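Lododwood College, School of Engineering
Practical Automation, Level 5
Handout 9: Judging a kit before you buy it - the Padley two-arm bench cell
Notes by Despina Kovačević. September 2026

Bring this handout to the lab session. The written task is on the last part of the sheet and is marked out of 100.

1. What is on offer

The Padley is sold by Claltness as a bench cell for teaching and small trials. The supplier's offer covers two arms, a gripper for each, a camera at each wrist, further cameras over and beside the table, the table itself and a black surround. A computer is not included. Claltness lists a set of household objects as an extra at £1,695. You are asked to decide whether that extra is worth having, so read section 4 with some care.

There is also a support plan, run by a second firm, Lazarević. It covers remote help and spare finger sets. It does not cover damage from a collision, and the wording on this point is on the second page of their terms, where it is easy to miss.

2. Terms used in these notes

Cell: the table, arms, cameras and surround taken together.
Reset: putting the objects back to a starting layout by hand, between one run and the next.
Run: one attempt at a task, from the start signal until the operator stops it.
Occlusion: when one thing hides another from a camera. An arm can do this to its own target.

3. What to look at first

Buyers tend to start with payload and reach. Both matter, but on a bench of this size most trouble comes from somewhere else. Look at the views. A camera beside the table may see the front of a box well and the inside of it not at all. A wrist camera gets close, and then its picture fills up with the fingers and whatever lies between them.

Look at the light as well. A black surround keeps the room out of the pictures, and it also takes away a good deal of the light that would bounce back on to the work. Dark objects on a dark table are hard to pick out. Pale surfaces can go the other way and lose all detail. Ask the supplier whether exposure can be set for each camera separately, and ask to be shown it being done.

Then look at cables. Each arm carries at least one, and a cable that hangs in a loop can catch on a tall object. Tihomir Zupan will cover cable routing in the next lecture, so a short note on it is enough for now.

4. The object set

The set is meant to give a spread of jobs: things that open, things that hold other things, soft things and thin things. A small drawer is a fair test of a two-arm cell, as one arm may need to steady the box while the other pulls. Cloth is harder than it looks on a price list. Flat items lying on a flat surface are harder again, and parallel fingers often need an edge or a slot to get hold of.

When you cost the set, compare it with buying similar things in a kitchen shop and a toy shop. Put your own time into the sum. The set comes with printed layouts for resets, and these are of some use if several students share one cell. They are of little use to a person working alone.

5. Reading a demonstration

A supplier's film is cut to show what went well. Ask for a run of 60 minutes with no cuts, resets included. Write down who did the resets and how long they took. If the supplier will only show single runs, say so in your report and lower the mark you give for evidence.

Ask for the same moment from more than one camera. Compare what each view gives you and note anything that can be seen from only one of them.

The pictures below are for the exercise in section 6. Look at each one for a minute before you start writing. 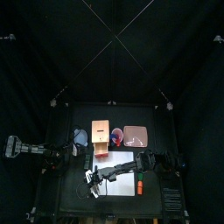
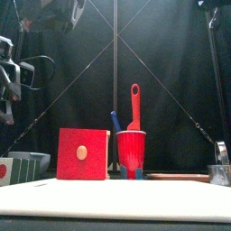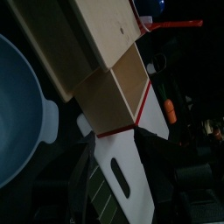 Figure 1. The cell with objects set out: head view, side view and wrist view, in that order.

6. Written task

Write two pages on whether a college department should buy the cell, the cell with the object set, or neither. Use Figure 1 for your remarks on views and lighting. Give 9 questions you would send to Claltness before signing, in order of importance. State what you would expect the Lazarević plan to pay for, and what the department would have to pay for itself.

The cell was priced for us in August. Use the quotation in the course folder and leave out delivery.

Hand in on paper at the lab desk, with your group number on the first page.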